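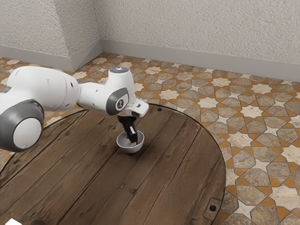

Stanus Releases Flitlow 8, a Friendlier Grasp Planner for Simulated Kitchens

Stanus is so pleased to share Flitlow 8, the newest version of our planning software for robot arms that handle small, soft things – a strawberry on a plate, say. This release plans each reach into a bowl in simulation and checks the fingers against the rim as they go down. It comes with 497 practice layouts, put together with lots of care by Nga Nghiêm and Selamawit Birhane.

"We wanted the planner to slow down near fruit, the way you or I would," says Amerley Dankwa, who leads the project.

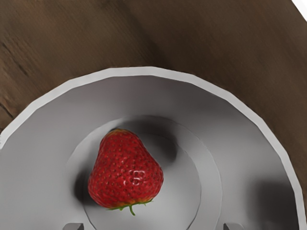
Can I bring over my Flitlow 7 layouts?
They open in the new version as they are, and you only need to set the finger speed again.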